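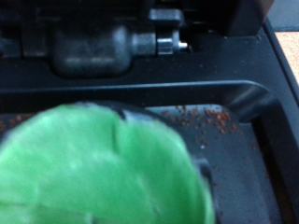
Brown crumbs on a dark gray tray.

How to Clean a Coffee Corner from Top to Bottom
Updated 28 Sep 2020

I love a coffee corner. I love the little hiss and gurgle, I love having one spot in the house where everybody ends up sooner or later, and (this is the part my family finds strange) I love cleaning it. It's such a small area that you can do the whole thing before lunch and feel like you've redone the kitchen.

This page covers the three things that get grubby fastest at our place: the crumb-catching tray, the single-serve coffee maker, and whatever surface it all lives on. If you have a big espresso machine you'll want different instructions for the middle part, but the rest should work fine.

What you'll need

A soft, dry brush. A clean paintbrush is perfect, and mine is an old two-inch one from when we did the porch in April.
Two cloths, one for wet work and one that stays dry.
Dish soap.
White vinegar, or the descaler your machine's manual asks for.
A couple of cotton swabs.
A lint roller if your surface is fabric or felt.

Step 1: Clear off the loose stuff

Everything that can be picked up gets picked up. Mugs, pods, spoons, the sugar, and any produce that has wandered over from the cutting board. Vegetables love to migrate in our kitchen, I have no idea why. Rinse them and put them where they belong before you start stirring up dust and crumbs.

Unplug the coffee maker now and let it cool while you do the tray.

Step 2: The tray

Do this dry first! I can't say it enough. Toast crumbs and coffee grounds come off a matte surface beautifully when they're dry, and the second you add water you've got brown paste in every corner. So take your brush and work from the far edge toward you, then sweep the pile onto a piece of paper and fold it up.

The corners are where I slow down. On a tray with rounded corners the brush can follow the curve and you'll get nearly everything in one pass. Square corners need a swab. Don't forget the lip along the back, either -- run a fingertip along it and you'll feel whatever the brush skipped.

If the tray lifts out, take it to the sink for a wash in warm soapy water. If it doesn't, wipe it with a damp cloth and follow with the dry one. Dark gray and black trays show water spots like crazy, so really do dry it. I also tilt mine toward the window for a second to catch any grit I missed, and there is always some.

Step 3: The outside of the coffee maker

Start at the top and let the dust fall onto parts you haven't cleaned yet. The lid goes first, including the seam where it meets the body. Then the control panel, with a cloth that's barely damp. I wring mine out, then wring it again. Never spray anything straight at the buttons.

Brushed metal has a grain, and it looks so much better when you wipe along it! Go with the lines, buff with the dry cloth, and the fingerprints are gone. Glossy and matte black plastic only need a little dish soap. Skip the scrubby sponge on both.

Now tip the machine forward a tiny bit (water reservoir off first, please) and sweep underneath. I found a whole teaspoon's worth of grounds under ours the first time, plus a birthday candle.

Step 4: The inside

Open the lid and look into the brew chamber. Lift out the pod holder if yours is removable and wash it with soap. There's usually a needle in there that punches through the pod, so keep your fingers clear and follow the manual for that part. A damp swab around the rim of the chamber picks up an amazing amount of brown.

Then descale. My routine is half vinegar and half water in the reservoir, run through with the largest cup setting into a big mug until the tank is done. Let the machine sit for 10 minutes in the middle of it. After that, run at least 3 full cups of plain water and sniff the last one. If you smell salad dressing, run another. Some makers don't want vinegar anywhere near their machines, so check the manual before you pour.

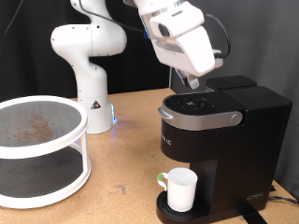

Els Van Hecke wrote in to say that she gave up on vinegar years ago and uses citric acid, a heaped tablespoon to a full reservoir, and that her kitchen smells a lot nicer for it. She also leaves the lid up overnight after descaling so the chamber can air out.

I've tried the lid trick since then and I'm a convert! The citric acid I haven't gotten to yet, but it's on the shopping list. If you go that way, make sure it's fully dissolved before it goes into the tank.

How often? I descale after almost 300 cups, which I track with pencil marks inside the cupboard door, and I wash the pod holder and the tray every 14 days. If your water is hard you'll want to descale sooner. Slow brewing and a cup that comes up short are the signs to watch for.

Step 5: The surface underneath

Wood, cork, and sealed countertops get a damp cloth and then a dry one, and cork especially shouldn't stay wet. For a felt or fabric mat, go over it with the lint roller first. Pale smudges are often just dust or dried milk, and a dry brush will lift more of that than you'd expect. Check for wrinkles while you're at it and smooth them from the middle outward.
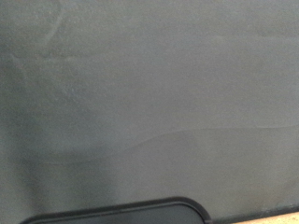

For anything that stays put after brushing, mix a drop of dish soap into a cup of lukewarm water and dab with the corner of the cloth. Dab, dab, dab -- no rubbing, or you'll get a fuzzy patch that's worse than the mark. Press with the dry cloth and leave it flat until it's dry all the way through. Test a hidden spot first if you don't know what the material is.

A powder-coated shelf or panel is easier. Same soapy water, but you can wipe in long strokes from one side to the other, and finish with clean water so you don't leave streaks.

Putting it all back

Wait until everything is dry. Set the coffee maker down first, fill the reservoir with fresh water, then the tray, then the mugs. I like to keep a hand's width clear on the side where the lid handle is so there's room to open it without knocking anything over.

Keep the brush nearby, too. Mine hangs on a hook beside the mugs and it gets used far more often there than it ever did under the sink.

Then make yourself a coffee and eat your toast over a plate.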